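Home Organisation for Small Spaces, Drirbridge evening course
Notes for session 2: laundry and the family floor

Hi everyone, and welcome back to those who missed the first one (the notes from it are in the folder at the front desk, help yourselves). These are my own notes tidied up a bit, so they ramble the way I do. Bring them along, scribble on them, and cross out anything that doesn't suit your place.

Where we got to last time

We did cupboards. I asked you all to empty one shelf and live with it empty until tonight, and I'm looking forward to hearing who cracked and filled it with plastic lids. Gøran Lindholm asked about deep corner cupboards and I promised to come back to that in session 4, so hang on to your question, Gøran, and measure the depth while you wait.

Tonight: washing that lives on the move

Most of us don't have a proper laundry. The machine is in the bathroom, or in the kitchen, or out on a covered balcony, and the clothes travel through the rest of the house to get to it. They stop along the way. They stop on chairs mostly, and if you've got little kids then they stop on the little chairs too, as those are the ones standing in the middle of the floor and never against a wall.

I grew up with a basin, and I still think a basin beats a tall hamper for day-to-day washing in a small flat. You can see everything in it. You can carry it on one hip while you open a door. It goes under the tap if something needs a soak, and when it's empty you can hang it on a hook by the handle, if it has one. The trouble is that a basin is shallow, so it heaps up fast, and once it's heaped things start sliding off the top. My rule at home is that when the pile is over the rim, it's time to walk it to the machine. Not after tea. I don't always manage it!

A few things to try this month:

Pick one landing spot. It can be a chair, fine, but choose which chair and tell the rest of the household. Raised is better than the floor if you've got a crook back, and it keeps clean things off the tiles.

Keep whites and brights apart from the start. If you only have space for the one basin, put the brights in first and lay the whites over the top, then lift the whites off in one go when you get to the machine. A new kid's top with a loud print on it should have its first few washes on its own or with darks. I learnt that one with a school shirt that came out the colour of musk sticks.

Check for small stuff. Hair clips, blocks, crayons, bits of biscuit. I keep a jar beside the machine, and whatever turns up goes in there. Please don't do what I did for years and balance it on the nearest ledge or chair back "just for a sec".

Don't save the folding for later in the week. Fold straight from the line into the same basin, kids' things on the bottom, and deliver it room by room.

The family floor

This is the bit Leif Wallin has been waiting for, with twins and one living room. The floor of a family room does a lot of jobs. It's the racetrack, the drying area, the homework spot and the way to the toilet at two in the morning. I like to sort what's on it into things with wheels, things you sit on, and things that plug in.

Wheels get a parking bay. Trikes, scooters, ride-on anything. A square of floor by a wall will do, and on a tiled floor it's dead easy as you've already got lines to park between. Kids quite like this, mine used to argue over who had the best bay.

Seats go back to the table or wherever they came from. Plastic kids' chairs are light, so a three-year-old can do this job and feel very important about it.

Cords are the one I'll nag you about. A cord across open floor gets tripped on, ridden over and yanked. Run it along the skirting, use clips, move the lamp if you must. If it really does have to cross a room for an evening, unplug it and coil it up before bed. A white cord on pale tiles is easy to miss, and a black one in a dark hallway is worse.

We'll do a ten-minute floor reset in class, so wear something you can kneel in. I do mine at home straight after the kids' bath, with the radio on. Wheels first, then seats, then cords, then the washing basin goes out of the room with whoever's leaving last.

For next time

Draw your floor on a bit of paper. Rough is fine, no rulers needed. Mark where the washing stops, where the wheels end up, and every cord that crosses a walkway. Then put a star on the one spot that annoys you most and we'll start there. If you can't make it, leave your drawing at the desk with your name on it and I'll write a few ideas on the back.

Tea and bikkies at the break as usual. Could someone please bring milk?

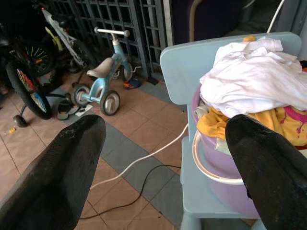 Is it okay to leave damp washing in a plastic basin overnight?

Better to avoid it. Plastic doesn't let any air through the sides, so damp clothes in a heap can smell musty by morning. If you can't hang everything before bed, drape the wettest pieces over the side of the bath or a clothes horse and spread the rest out loosely, and if something already smells, give it another wash before you dry it.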